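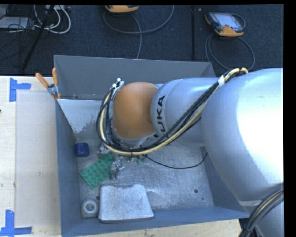 Genivaldo Bezerra asked in the first week whether he should now look for another job, and he asked it in front of everyone, so we start this page with the answer we gave him. No. No contract at Plovitz ends because of the picking cell. The rest of his question was longer and it comes back further down.

Questions and answers about the picking cell, returns hall, Plovitz
Last changed: Fri 13 September

What is the cell for?
It takes mixed returned parts out of a metal bin and puts them in order for the sorting tables. Until now this was done by hand at benches 1 to 4. The project has the name Nastum in the planning papers, and you will see this name on the rota too. It is the same thing.

Which work goes to the robot and which work stays with us?
The robot takes the lifting out of the bin. Checking, cleaning, deciding if a part can be sold again, packing and talking with the customer desk all stay with people. Parts which the robot cannot hold also stay with people. At the moment these are quite many, mostly flat parts that lie against the wall of the bin, and parts with a shiny surface.

How many parts do we speak about?
The returns hall receives 3000 parts in a normal week. In the test week the cell picked 900 of them. The others went over the benches in the usual way. We do not have a target for the cell this year, and there is no target for you which is calculated from it.

Will my pay change?
Your basic pay does not change. If you work at the benches and you have the bench supplement, you keep it until the end of October, also on days when you are at the cell. What comes after this is still in discussion. We know that this answer is not enough for some of you. We will write the result here when we have it.

Do I have to work at the cell?
For now it is voluntary. There are two places per shift, and if more people want them than there are places, you change every week. Who does not want it stays at the benches, and this is not written in any file.

I have never worked with a computer. Can I learn it?
Yes. The training has 2 days. The first day is about safety and how to stop the arm, the second day is about the handheld controller. You hold it a lot, so please tell the trainer if your hands or wrists get tired. The trainer comes from Stesitness, the company which built the cell. She speaks slowly if you ask her, and she does not mind if you ask the same thing again.

What does an operator do the whole day?
This was the second part of Genivaldo's question. He wanted to know if one only stands there and watches. In the test week it was a mixture. You fill the bin, start the program, take away what was picked, and you help when the arm stops. On a bad morning it stops often. On a good one you have time between the stops, and some people found this time harder than the work, because at the benches one can talk with the neighbour and at the cell one is more alone. For this reason the cell will be moved closer to bench 4. The cables in the floor must be laid first.

Who is allowed to reach into the bin?
Only a person with the training, and only when the arm is stopped and the lamp at the entrance is green. This is also valid for one small part, and also for the shift leader.

It stopped. Is it my fault?
Almost never. In the test week we wrote down 117 stops. The most usual reasons were two parts which hang together, a part too near to the wall of the bin, and a gripper that closed on nothing. Please press "Note" on the controller and write one short sentence. Your own language is fine, we can have it translated.

Does somebody use these notes to measure me?
No. The notes have the time and the number of the program, but not your name. Soudabeh Parsa from the works council has looked at the list and can show it to you. If you see your name anywhere in it, tell her the same day.

Are there cameras which film me?
The cell works with cameras, and they look at the bin and at the surface next to it. Your hands can be in the pictures when you fill the bin. The pictures are deleted after each shift, except when there was an accident.

Is it loud?
Less than the conveyor belt. The gripper makes a hard sound when it lets a metal part fall back in the bin, and the first times you will turn your head. Ear protection is in the cupboard by the door.

My back is not good. Is the cell better for me?
Probably, but please speak first with the company doctor. Lifting from the deep bin is gone, yet you stand more than at the benches. A standing aid is ordered.

What about the site in Guerra?
The colleagues there get no cell this year. They have asked to see our notes before anything is decided for them, and we have agreed to this.

What if the cell does not work well enough?
Then we go back to the benches. They are not taken away, and all four stay connected.

Where can I ask something that is not on this page?
Put a paper in the box at the canteen, or ask Soudabeh Parsa, room behind the time clock, every day after the early shift. Questions without a name are answered too. New answers come on this page at the bottom, and a printed copy hangs beside the rota.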